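What the Kitchen Island Costs You
Speaker notes – Cristian Palomino
Home buyers' evening, 11 October 2025

Before starting: check the clicker, check that the back row can hear. Handout goes out at the end or they'll read it while I talk.

Opening

Ask for hands: who wants an island in the next kitchen? Then ask who has one now. Then ask who cooked on it or at it last night. Wait for the hands to go down. Don't make fun of anyone, my sister has one.

Say where I'm coming from. I've planned kitchens for 13 years, the last few at Walow, and I have sold a lot of islands. I'm not against them. I'm against the reasons people give me for wanting one.

Claim one: it gives you more counter

Sometimes. In a big square room, yes. In a narrow room you usually give up a run of wall counter to make the walkway work, and you give up the wall cabinets over it too. Get people to draw both plans before they sign anything.

The Chambi Street job goes here. Couple with two kids, galley kitchen, perfectly good one. They took out a wall to get the island. When I visited in February the toaster was on a chair. Tell it straight, no funny voices. They were nice people and they'd been badly advised, partly by me.

Claim two: everyone gathers around it

They do, and they gather where you're trying to chop. Stools need knee room and they need floor behind them, and the person cooking needs the same floor. Showrooms solve this by having nobody in them.

Pause here for questions about stools. There are always questions about stools. If someone asks about backs or no backs: no backs tuck in better, backs are nicer to sit on, pick one.

Claim three: marble is worth it

Slow down for this part, it's where the money goes.

Marble is soft and it etches. Lemon juice, wine, vinegar, tomato. Sealer helps with stains and does very little for etching, whatever the brochure says. I had a quote from a client last year where the stone alone was $2,000 over the plain option, and she was then afraid to put a glass down on it. Ask the room: is that a work surface?

Veins. People fall for a slab with strong color in it. Fine, but see the slab itself. A sample the size of a playing card tells you very little about a top that size. Same goes for a picture on a screen.

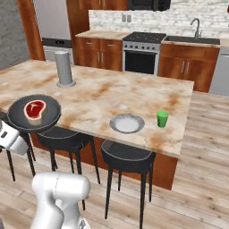
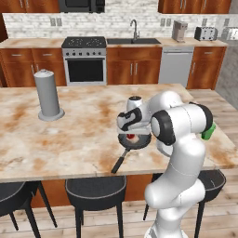
Cream-white marble with rust-orange and tan streaks, dressed with a pan and a piece of red food. Both are computer renderings.

Leave these up while I talk about renderings. A rendering has perfect light. It has no mail on the counter, no phone chargers, no school forms. Ask whoever draws yours to put in your own coffee maker at its real size, and the dish rack, and the dog bowl. If they won't, I'd wonder why.

Also ask where the outlets are. Then ask where the trash goes. I've sat through whole presentations where neither one came up.

Claim four: it adds to the resale price

Be careful here. Agents tell me this all the time and I have yet to see one show me how they know. Nesrin Şimşekoğlu at Ellilix went through 200 of her own firm's old listings for me and couldn't separate the island from everything else that got redone with it – new floors, new windows, new paint. Her words: "I could make it say anything you want." Thank her if she's in the room.

If someone says their agent promised a figure, don't argue. Ask them to get it in writing.

What I'd do with the money

A sturdy table on legs, same height as the counter. Mine cost $300 secondhand. You can move it, you can sit at it with a stool, you can take it with you. Festesness used to make a decent one and then put a marble top on it, so there you go.

Good light over the place where you chop. Drawers instead of low cupboards.

And if you still want the island after all that, tape it out on the floor at full size and live with the tape for two weeks. Carry groceries around it. Open the dishwasher.

Questions

Likely ones: quartz (tougher, hates hot pans), wheels (get locking ones), sink in the island (please don't, but ask me after).

Handouts are in the blue folder. Collect the clicker before leaving.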